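4.3 Packing a soft bag

The first two tasks, wiping a worktop and sorting cutlery, use objects that keep their shape. The third does not. A bag of groceries is one of the most ordinary things a household machine would be asked to deal with, and in our pilot work it was the task on which every policy we trained did worst. We therefore report it separately and in more detail than the others.

The task is stated in one sentence on the operator's card: put the item in the bag so that it stays in when the bag is lifted by both handles. The item is a packet of snacks, a box of tea or a small tin, drawn at random from a basket kept beside the work area. The bag is a canvas tote with long strap handles. We chose canvas over paper or thin plastic because it is neither stiff enough to stand open by itself nor light enough to blow about when a hand passes over it. It slumps, and the way it slumps is different each time.

Demonstrations were given by people holding a pair of grippers, one in each hand, over a plain table. Figure 6 shows this arrangement. The operator sees the bag directly and feels its weight through the handles of the tools, which was the main reason for choosing this method over a leader arm at a distance. In the December pilot, two operators using leader arms took so long to open the mouth of the bag that most sessions ended with only a handful of complete episodes. With the hand-held tools the same two people were working at a steady pace within a morning.

We collected 3321 demonstrations of the bag task. Of these, 3181 were kept. The rest were removed by hand, mostly where an operator had put down a gripper and used bare fingers to free a strap, or where the item had been dropped off the table and the episode carried on from the floor. Usman Baloch and Maham Farooqui checked the full set independently and settled the cases where they disagreed by watching the episode again together. We did not remove slow or clumsy episodes. A strap that gets caught and has to be shaken loose is part of the job, and a policy that has only seen clean packing has no idea what to do when it happens.

Two policies were trained on the kept set. The first, Soto, predicts short stretches of motion for both hands from the head view alone. The second, Vandia, has the same structure but is also given the opening width of each gripper over the previous second. Training settings were otherwise identical and are listed in the appendix. Each policy was then run for 50 trials on the bimanual robot described in Section 3, with the bag dropped on to the table from a fixed height before every trial so that no two starting positions were alike.

We score the task in four stages: the mouth of the bag is opened, the item is picked up, the item goes in, and the bag is lifted without losing it. Both policies were reliable at picking up. A sealed packet has a crimped edge that gives the fingers something to hold, and the box and the tin are easy shapes. Both were weakest at the first stage. The most common fault was to pinch both layers of canvas at once, after which the robot went through the motions of opening a bag that was still shut and set the item down on top of it. Soto did this far more often than Vandia. We think the gripper width is what helps, as two layers of canvas hold the fingers slightly further apart than one, and this difference is hard to see from above.

The handles were the second source of trouble. Long straps fall where they like. When a loop lay away from the bag on the clear table, the policies mostly left it alone until the lift and then found it without difficulty. When a loop lay across the mouth, they tended to push the item through it, and the bag tipped over when lifted. In 16 of the Vandia trials the strap had to be moved before packing could begin, and the policy moved it on purpose in fewer than half of them. Human operators cleared the strap first almost without exception, often while reaching for something else.

Speed remains a problem. A person packs one item in a few seconds. Our better policy needs several times as long when all goes well, and much longer when it has to try again. Adeel Bajwa timed both groups with the same software, so the difference cannot be put down to how the start and end were marked. For a single item this may be acceptable to someone who cannot easily do the job themselves. For a full week's shopping, or for a till at a busy shop, it is not.

We also tried the trained policies, without further data, on a paper carrier and on a nylon bag that folds flat. Neither worked well. The paper carrier was opened more often than the canvas one but was torn at the rim on several occasions. The nylon bag was hardly ever opened at all – the fingers slid over it. Theophilus Asante and Yakubu Igwe repeated the nylon trials with rubber pads fitted to the fingertips, which improved the grip but made it harder to let go of a strap cleanly.

Our answer to the question in the title is therefore a narrow one for this task. A machine trained in this way can put one item in one kind of bag, slowly, if the straps lie clear. It is not yet ready to be left alone with the shopping. Section 4.4 turns to the last of the four tasks, in which the bag is unpacked again and the items are put on a shelf.

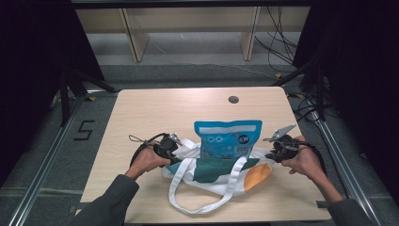
Figure 6. The bag task set out for demonstration, with a hand-held gripper on each side of the canvas tote and a snack packet standing in it.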